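Notes on table linen and mats, revised May 2019

Polish the cloth before it goes back in the drawer: fold on the seam, press flat with the palm, then fold again. A cloth left bunched overnight sets its creases, and ironing at low heat won't shift all of them.

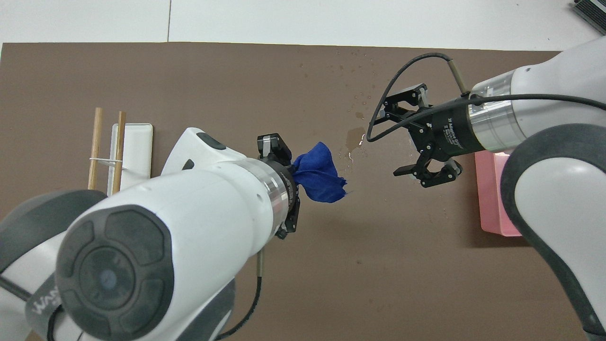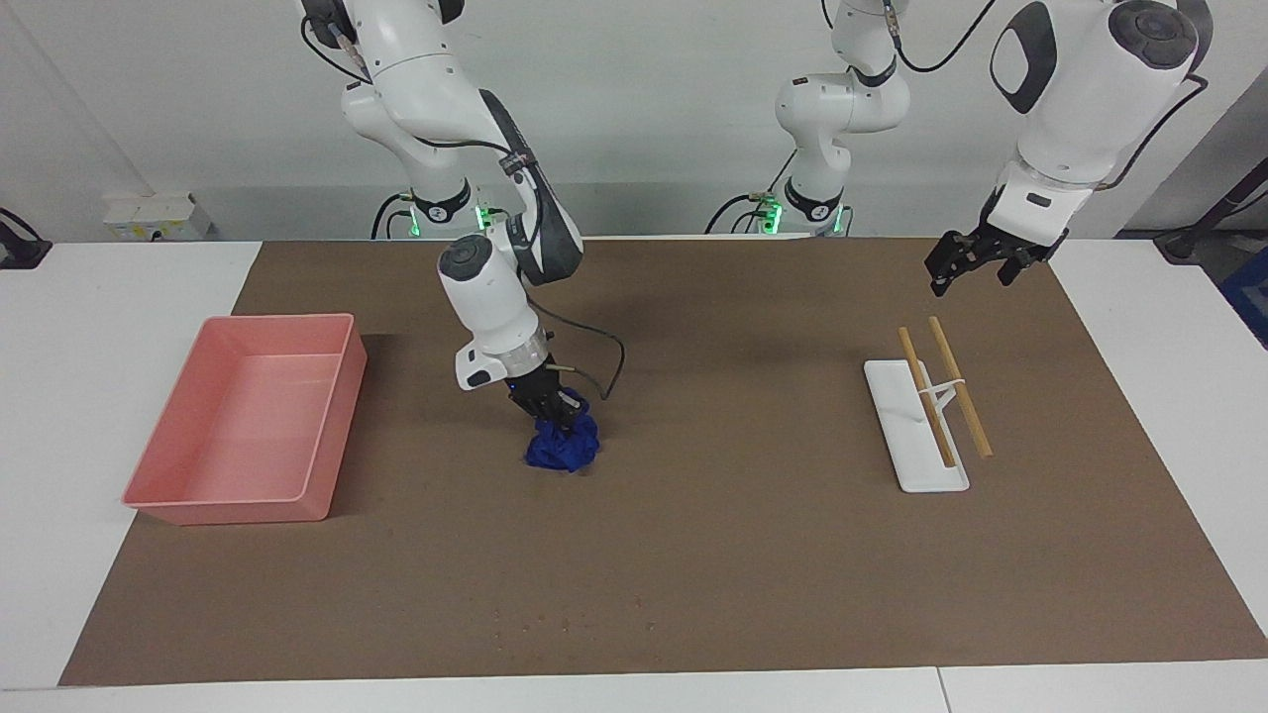
*Blue cloth crumpled over the brown mat, chopsticks on their white rest.*

## Mat and cloth

- Cut the mat 900 mm wide for a 1000 mm table.
- Wash coloured cloths separately for the first 2 washes. The Borlow blue bleeds.
- Dry in shade. Full sun fades the colour along the folds.

## Chopsticks

Wipe along the grain with a damp cloth and stand upright to dry. Don't soak. Oil bare wood each February; the Veneto food-grade oil is thin enough to go on without a brush.

Store trays empty and right way up. Stacked trays trap moisture.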